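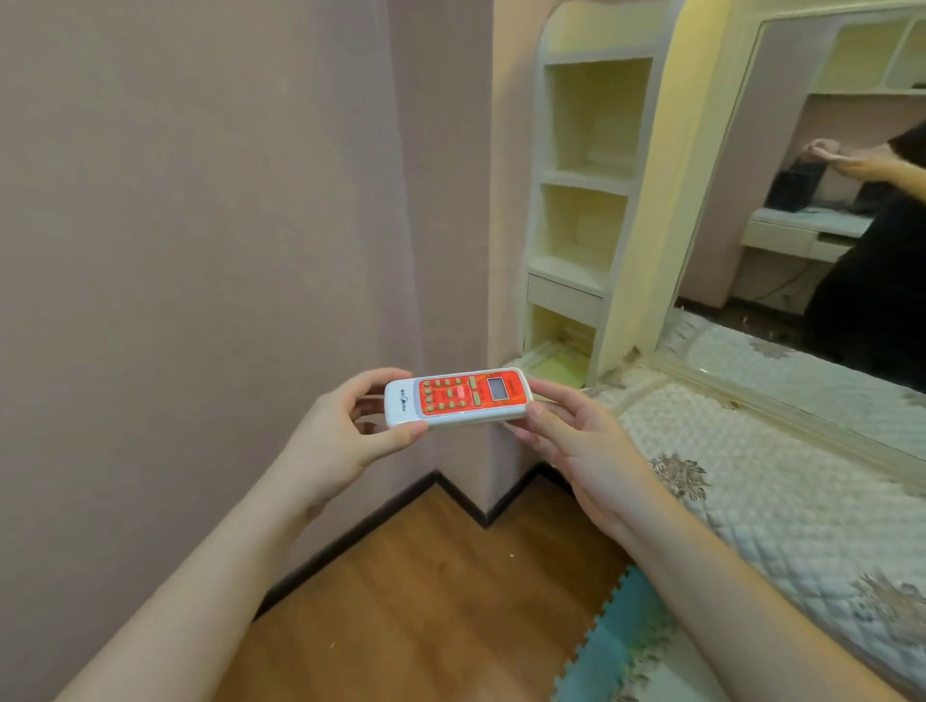 Holiday rental agency Feltcombe has bought the smaller apartment specialist Castine for an amount that the two companies did not publish. The deal was signed on Thursday and brings 3432 apartments and small houses under the same owner, most of them close to the sea or in ski villages.

Castine will keep its own name and website at least until the end of the next summer season. Its founder, Huguette Chauvin, stays as managing director and will report to Sylvain Pichon, the chief executive of Feltcombe. All 43 employees of Castine keep their jobs, and the office does not move.

"We have known the Castine team for a long time, and we often sent them clients when we were full," said Pichon. "It was natural to have this conversation. We do not want to change what their owners and their guests like."

Chauvin said she had received other offers in recent years, but none of them had allowed the company to continue with its own booking staff. She added that travel agents will have the same contact persons as before and that the commission for agents remains the same for all stays already booked.

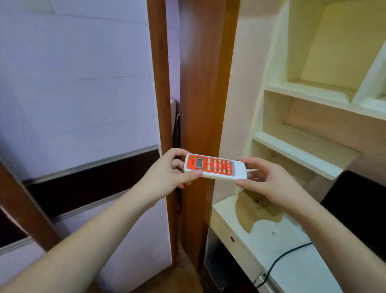
The first visible change will be in the reservation system. Castine still works with software that was written for it many years ago, and owners have complained that their calendars are updated too slowly. From February, the properties will be moved in groups to Proltik, the platform that Feltcombe uses already. Albane Huet, who is responsible for operations at Feltcombe, expects the move to take about 25 weeks. During this time agents may need to use two logins, depending on the property.

Owners will receive a letter with the new conditions before the end of the month. Existing contracts stay valid until their normal date, and an owner who does not wish to change to the new system can leave without a fee. Cleaning and key services will continue with the local partners of Castine for now.

Feltcombe was advised by the firm Lambrechts. Sumaiya Biswas, who led the work there, said that talks had started last autumn and were stopped for several weeks while the accounts of both companies were checked.

Feltcombe also said it is looking at city apartments, a market where it has had only a small offer until now. Léonie Marty, its head of product, will present the first of these in the next winter brochure, together with a selection of Castine houses. Agents can order printed copies through their usual sales contact.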